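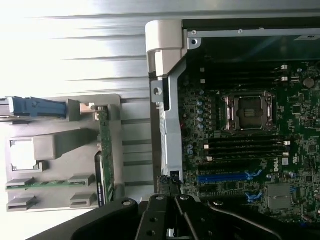 Page 2 of 17

dorkness12
OK so the workstation is open and on its side and I finally got to see what I bought. Dell board, the heatsink is off, and there's nothing in the memory slots. I sort of knew that from the listing but it still stings a little! What I like is that there's a bank of slots above the socket and another bank below it, so there's plenty of room to grow. Question for the thread: do I fill both banks right away, or start with a couple of sticks and see if it boots?

revdale_vi
Start small. One stick, whichever slot the manual says goes first, and get it to the setup screen before you spend real money. I filled every slot on mine the first day and then spent a weekend pulling them back out to find the bad one.
- Viera

rinaldi_a
I'd go the other way. Used memory for these old towers is cheap, so buy a matched set and put it all in (by the manual, sure). If it beeps at you, THEN start pulling. Doing it one stick at a time wears me out and I always lose track of which one I tested.

revdale_vi
Masking tape and a marker, Annunziata. We've been over this.

dorkness12
Ha. What about that gray plastic card holder next to the board? Does it need to come out before I put a heatsink on? It looks like it would be right where my hand wants to go.

rinaldi_a
I take mine out every time. Two minutes, and I don't scrape my knuckles.

ustalus
Leave it in until you know you need the room, those plastic tabs get brittle. I snapped one on mine and a long card has sagged ever since. And please look at the socket with a good light before anything goes on top of it. My last one came with old paste smeared down one side and I only caught it by luck.

dorkness12
Good call, I'll get the desk lamp on it tonight. Does the blue expansion slot want anything special for a video card? Mine is a plain little office card, no extra power plug.

ustalus
Depends on the model, so check the manual for the slot layout before you pick. A card like that shouldn't be fussy.

revdale_vi
Post the part number off your heatsink before you order paste or screws. There were two versions for mine and they did not swap.

dorkness12
Will do. Ordering one stick. Sorry, Annunziata - next time!

Filed under: Desktops & Workstations > Used and Rebuilt
Last updated: Monday, June 8, 2026
Contact the moderators | Copyright Ustalus Boards | Back to top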